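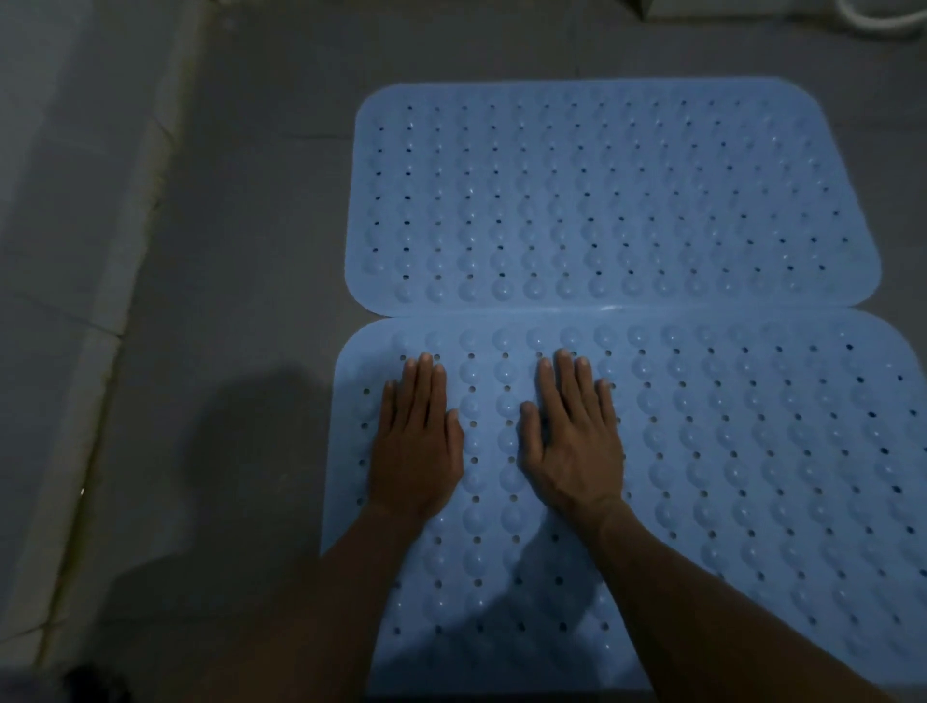
Mat pressed flat by hand, fold line across the middle.

December 18, 2021

Slip resistance, bath mats. Read the Clinard sheet again over coffee and still don't buy it. They claim their suction pattern holds for 2000 uses "on any bathroom floor." Any floor? Glazed, matte, textured, old grout and all? The small print says the cups were tried on a glass plate. I don't know anyone with a glass bathroom.

Paiva's number is 766 pulls before first release, which at least sounds like somebody kept a tally. No word on soap, though. Our October run with soapy water quit at 31 on the Sumdale tile, and that was the better of the two samples.
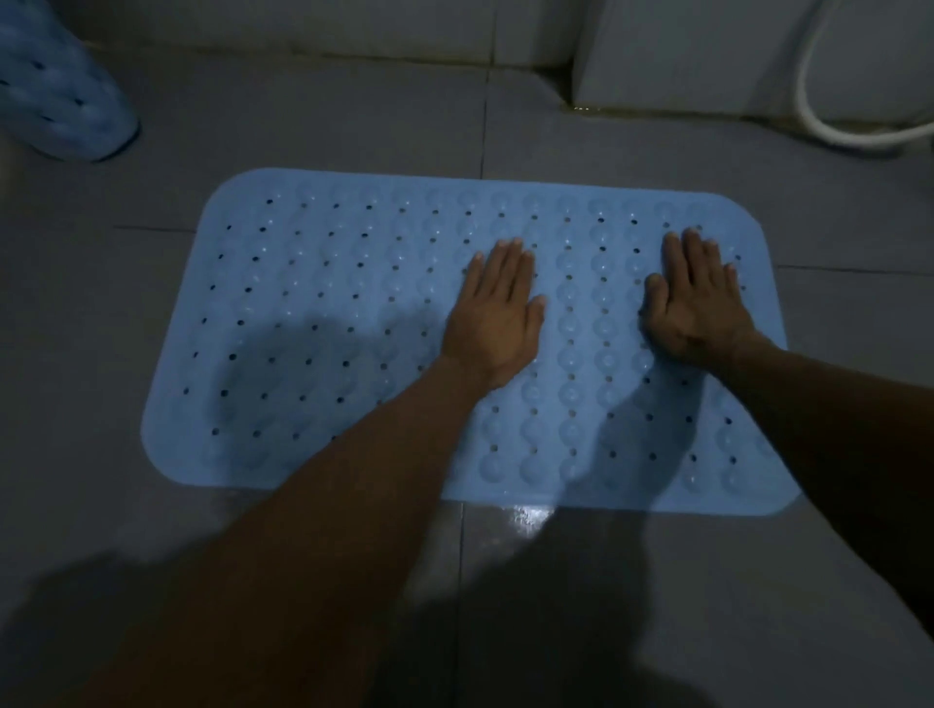

My other gripe is pressing force. Every sheet says "press firmly" and leaves it there. My firmly and a tired parent's firmly are different things, so the pull figures can't be compared between labs, or even between two of us on the same bench. Want a dead weight for this — same plate, same time on the mat, every sample.

Skornthorpe says 100 washes with no loss of grip. Washed at what temperature? Dried how? Wrote to ask and got the brochure back.

To do: order more Sumdale tile, matte as well as glazed. Redo the soap run with fresh solution, old batch smelled off. Don't quote the 31 to anyone until it repeats.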